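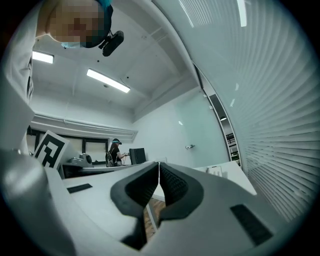

A teal head covering and white clothing at the Ratimholm site.

Vestergaard has washed and repaired work clothing in Ratimholm since 1951. Unnur Bergmann, who became head of textile services in August, regards the repair room as the center of the business.

"People think of us as a laundry," she said. "The washing is the simple part. Deciding whether a coat goes back to the customer or to the sewing table takes training."

The company handles 3000 garments a week for clinics, bakeries and food plants. Each item is checked at the collar, cuffs and closures before it is folded. Caps are sorted separately, as the elastic tends to wear out well before the cloth does.

Ms. Bergmann said that customers often ask for new garments when a repair would serve them equally well. A standard coat may be mended up to 6 times under the company's own rules. "After that, the fabric around the seams is too thin to hold a stitch, and we retire it," she said.

Retired coats are cut into cleaning cloths and sold in packs of 50.

Finding staff remains a concern. Bjartur Ravn, who supervises the sewing tables, said that few applicants have used an industrial machine. New employees spend their first weeks on hems and buttonholes.

"I would like them to be slow at first," Mr. Ravn said. "Speed comes with the second winter."

The company plans to offer evening repair classes to local residents, with registration at the front office until 4 p.m.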